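We use cookies to remember your login and to count page visits. Accept all | Manage settings

Machines and Everyday Work
Handout 4: Can it do the washing-up yet?

Read this before the seminar. You don't need any maths for it, and if you have done the reading for Handout 3 you may skip the first section, though I notice that people who skip first sections tend to ask me about them later.

1. The short answer

No.

2. The slightly longer answer

It depends what you mean by "it", "do" and "washing-up". A dishwasher does the washing-up, and has done for decades, provided somebody loads it, unloads it, scrapes off the lasagne and remembers the tablet. The bit in the middle, with the hot water and the noise, was the easy bit. What is left over for the human is picking things up and putting them down again somewhere else.

Most chores are made of this. Laundry is picking up, putting down and folding. Tidying a child's bedroom is picking up, putting down and sighing. On the shop floor it goes by grander names (kitting, bin picking, machine tending, line-side replenishment) and it pays a wage, but a person from the packing hall at Derneck could walk into your kitchen and recognise the job at once.

So for the rest of this handout we shall ask one small question. Can a cheap arm put one thing in one box?

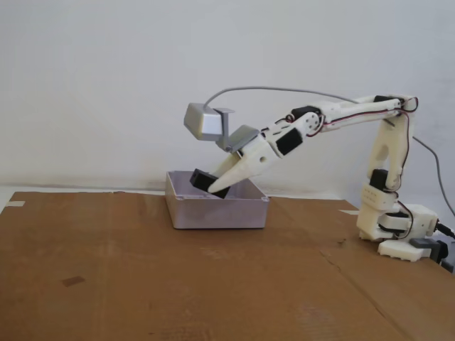 It is worth saying why the question is so small. When a company shows you a robot making breakfast, you are watching a great many small questions answered in a row, and you have no means of knowing which of them were answered on the first go. One object and one container leave very little to hide behind. If the thing is in the box, well done. If it is on the table, or on the rim, or under the arm's own base, we can all see that too.

It also makes the sums plain. Suppose a step comes off nineteen times in twenty, which sounds rather good. String 46 such steps together, which is a modest estimate for clearing a table after four people have eaten, and the chance of getting to the end without a hitch is a bit under one in ten. You would not keep a waiter on those terms. Work it through on a calculator before the seminar, then do it again for ninety-nine in a hundred, and bring both answers.

3. What the task asks for

Break the chore into its parts and you get something like this:

- find the object
- get the fingers either side of it
- close them, hard enough but no harder
- lift
- travel to the box without hitting the box
- let go over the inside and not over the edge
- come away without bringing the object back with you

That last one gets a laugh every year. Watch somebody with sticky tape on their fingers and then laugh.

A toddler manages the whole list, badly, at eighteen months. A toddler also arrives with skin, which tells it when something is slipping, and with a great deal of spare time. Plenty of small grippers have neither skin nor anything like it. They know how far shut they are and, if you are lucky, how hard the motor is straining. Everything else has to come through the camera.

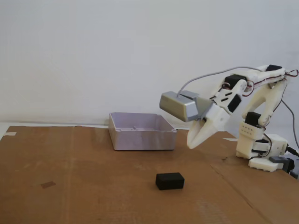

Fig. 2. The job before it is done: block on the cardboard, box still empty, gripper closed and clear of both.

Students tend to look at a set-up like this and say that it is cheating. A plain background, a single dark object on a pale brown surface, nothing else to knock over. Of course it is cheating. So is a kitchen, if you think about it. We put handles on pans. We make the drawer the same height as the hand. The dishwasher got into the house by having the house rearranged around it, down to the plumbing, and we have all agreed not to mention this.

The useful question is how much cheating a given machine needs, and whether you would be willing to live in the result. The Iklow sorting line (see Handout 2) needs every parcel to arrive label-up, and employs people to turn them label-up. You may decide for yourselves who is assisting whom.

4. How it learns, in as far as it does

There are two broad ways to get an arm to do a chore.

The first is to tell it. Go to this position, close, go up, go across, open. This is how the older half of the shop floor works and it works very well, so long as the part is exactly where it was yesterday. Move the part a thumb's width and the arm will carefully pick up some air and carefully put it down in the right place. It will do this 4,000 times a shift if you don't stop it, and it will not be embarrassed.

The second is to show it. A person steers the arm through the job again and again, the movements and camera pictures are recorded, and a program is trained to produce similar movements when it sees similar pictures. This copes far better with the part being a thumb's width to the left. It copes less well with the sun coming out. Our coursework arm at the Warnimine annexe learned, one January, to associate the right-hand side of the table with the radiator's shadow, and went on a short sulk in spring.

How many showings are enough? The answer you will find in the reading is "more". The Dimaculangan exercise, which you will be set in week 6, supplies 2,000 of them for a single task, and you are asked to find out how few you can use before things go wrong. Please don't use all of them and write that more data is better. I have that essay several times over.

Much hangs on where the cameras are. One standing off to the side sees the arm, the table and the box, and is good for knowing where everything is in general. One riding close to the fingers sees hardly any of that, but at the moment of grasping it sees the only part of the world that matters. People do the same: you look across the room for your mug, then at the handle.

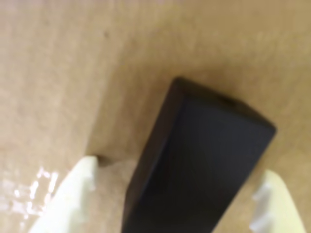
DEPARTMENT OF WORK AND TECHNOLOGY STUDIES — Teaching Materials

Consider how little there is to go on at close quarters. The fingers are either side of the block with some space to spare, and the block stands at a slant. Should the hand turn to match? Should it close now and let the block straighten itself against the fingers? Does it need to come further down? You would settle all this without noticing you had been asked. The machine has to settle it many times a second — and a dark object with few marks on it gives very little away about its own edges.

Now swap the block for a wet spoon. Then a wine glass. Then a sock, which has no shape at all until you have picked it up, and a different one afterwards.

5. So, chores?

My own position, which you are free to attack in your essays, runs as follows.

Shop-floor work will go first, and has been going, because a shop floor can be rearranged and a living room has opinions. Jobs with one kind of object and a forgiving container are within reach of cheap arms now, on a good day, with somebody nearby. "With somebody nearby" is the expensive phrase in that sentence. When you read that a task has been automated, look for the person standing next to it, and then find out whether they are in the budget.

Household chores are harder and also worth less per hour, a fact that tells you more about how we price housework than about how difficult it is. A machine that does a chore at a quarter of your speed might still be welcome if it does it while you are out. A machine that does it at a quarter of your speed while you watch in case it drops something has given you a second chore.

6. For the seminar

Pick one job you did with your hands this morning before 9 a.m. Write down every pick-up and put-down in it. Mark the ones where you looked, the ones where you only felt, and the ones you can't remember doing. Brushing your teeth is popular but the toothpaste cap goes on for pages.

Bring the list on paper. The screen in our room has been automated.

Reader comments (3)

spoons_and_forks
Did the toothbrush one. Got to 31 lines before any toothpaste came out. Is there a word limit?

backrow
I get 9.4 per cent for the 46 steps and 63 per cent for the ninety-nine in a hundred version. Is that right? Seems a huge jump for four points.

ex-packer
Did six years nights in a packing hall. The line about turning parcels label-up is true and you should add that the machine gets the bonus board and we got the wrist supports. Good handout otherwise.

Contact the teaching office | Copyright Department of Work and Technology Studies | Back to top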